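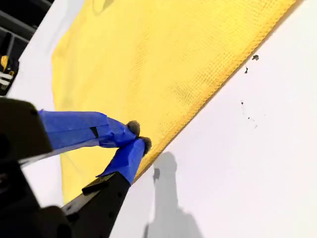 Call for participants: teaching a robot arm to handle cloth

Zatero is looking for people who will guide a robot arm by hand controls while it picks up, folds and moves small household textiles. The recordings become examples for a learning system called Flelell, which we develop together with our partner workshop in Stenden. No technical education is needed. If you can fold a tea towel and you have patience, please read further.

Published 6/7/18. The places are open until we have filled them.

What the work is

You sit beside a white table and hold two handles. When you move the handles, the arm moves in the same way, and when you squeeze, the two fingers close. Our fingers are wrapped in blue tape and have a grey fuzzy pad at each tip, so the grip is softer than you may expect. Most people need one morning before they feel where the tips are.

The first task is always a single yellow towel. It lies flat, often at an angle to the table, and you bring the fingers to the hem and take it there. The hem is a little thicker than the rest of the cloth and it is the best place to begin. After the towel come napkins, pillowcases and socks.

One complete attempt, from the start position to the release of the cloth, we call an episode. We ask each participant for 390 episodes in total, divided over 7 sessions. Failed attempts are also kept. If the cloth slips away, you do not stop the recording; you try to take it again, as you would do at home. These corrections are very useful for the system and they are paid the same as the others.

Between two episodes you put the cloth down again by hand, each time in a different position. We ask you to do this with some variation: turned, moved to the side, with a corner folded under, sometimes with a wrinkle in the middle. If all the examples look the same, the system learns only this one position.

Who we are looking for

– You are 18 years or older.
– You can sit and use both hands for periods of 40 minutes, with a pause after each.
– You see colours and small distances well, with or without glasses.
– You can follow a written instruction in English. It does not have to be perfect English; mine is not either.
– You can come to all seven sessions within five weeks.

We would like to have left-handed people in the group, and also people who have worked in a laundry, a hotel or a clothing shop. Experience with computer games is welcome but it gives no priority. Persons who already took part in the Fu study (the one with the cups and lids) can apply again.

What you receive

Each session takes three hours, including pauses. You are paid per session and not per episode, so there is no reason to hurry. The payment is made by bank transfer after every session, also when the equipment has a fault and we must send you home early. Travel by bus or train is paid back when you bring the ticket. There is coffee, tea and a simple lunch. Please tell us about allergies in advance.

What is recorded

We store the movement of the arm, the opening of the fingers and the pictures from the cameras which look at the table. There is no sound. It can happen that your hands come into the picture when you lay the cloth back, and for this we ask your written permission before the first session. Your name is not kept with the recordings. You may withdraw until the end of December, and then we delete your episodes.

Safety

The arm moves slowly and there is a stop button next to your left knee and a second one at the supervisor's desk. Please keep long hair tied and do not wear loose sleeves or bracelets. Do not reach to the table before the green lamp is on. A supervisor is in the room during the whole session.

How to apply

Send a short message to Gráinne Lynch at the Zatero office, with your name, your age, the hand you write with, and the parts of the day when you are free. A CV is not necessary. She answers within one week and will invite you for a trial of half an hour, where you make 5 episodes with the yellow towel. The trial is paid too, and after it you can still say no.

For questions about the recordings or the permission form, please ask for Fionnuala Hennessy, who leads the data collection. She is in the workshop on most mornings and prefers a phone call to a long e-mail.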